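Handotau Forum – Makers and Small Sculpture
Topic: Edition size for the Unnithan bronze commission

Drudness
Members are invited to comment on the proposed edition. The foundry at Unnithan has offered a run of 5 casts from one mold, at 675 dollars each. Faustine Vasseur trained as a wood carver and has not previously issued her work in bronze. I would support the full run.

Nomard_studio
I must disagree. Her carved figures sell because each one is unique. A run of 5, all finished by the foundry, would weaken the prices of the earlier work. I would recommend 2 casts, both signed and patinated by the artist herself.

Drudness
The earlier figures were sold at 500 dollars, and the buyers were told in writing that bronzes might follow. I do not believe they would have grounds for complaint.

F. Vasseur
Thank you both. I wish to correct one point. The wax will be worked by my own hand before every pour, so the casts will differ slightly at the base and the hair. The foundry will not do the finishing. I have not yet decided on the number.

Nomard_studio
That correction is welcome, and I withdraw my remark on finishing. My view on the number stands. The certificate should also state whether an artist's proof exists – the July listing did not mention one.

Drudness
Agreed as to the certificate. On the number we shall have to differ.

F. Vasseur
There will be one proof, which I shall keep. The certificate will say so. I will post the final number when the wax is approved.

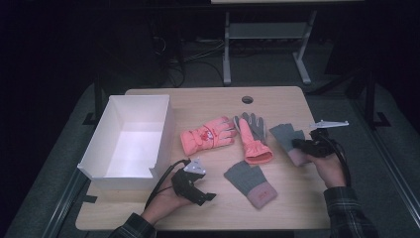
Related topic: Stamps and signatures on cast work

Patina_desk
Members are asked to state whether they stamp the wax or the finished metal. Replies will be added to the reference page.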